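Wutex fingers vs. Tronell fingers: the wrist camera gallery

Tronell says its new fingers handle "any household item." We have heard that before. In May we bolted them to the arm, left the old Wutex pair on the bench for comparison, and gave both the same groceries and soft goods. The full log runs to 1089 tries. We set 30 seconds per try and ran everything from the Yakubu controller.

Soft things are where the brochure gets vague. Fruit in a plastic bag is a fair test, and so is a canvas tote lying flat. A finger can close on a fold of film and the software will happily report a grasp, whether or not there is a pear in it. We only score a grasp if the item comes up and stays up for six seconds.
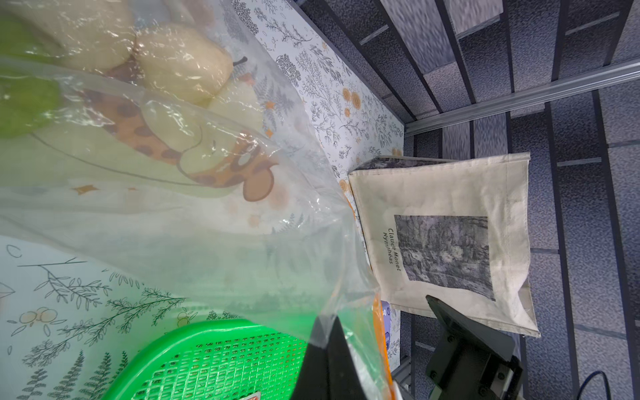
The controller's own success figure ran well above ours for both sets of fingers. I would not trust that number from either vendor until somebody explains how it is worked out. Plovau, who sell the wrist camera, told us that shiny film is "within spec." The spec sheet doesn't mention film.

On canvas the gap between the two pairs was small enough that I'd want another month of runs before calling it. Tronell wants 3596 dollars for the set, with the bracket. The Wutex pair was already paid for, and so far I can't see a reason to retire it.

Next up are the narrow fingertips, if they ship.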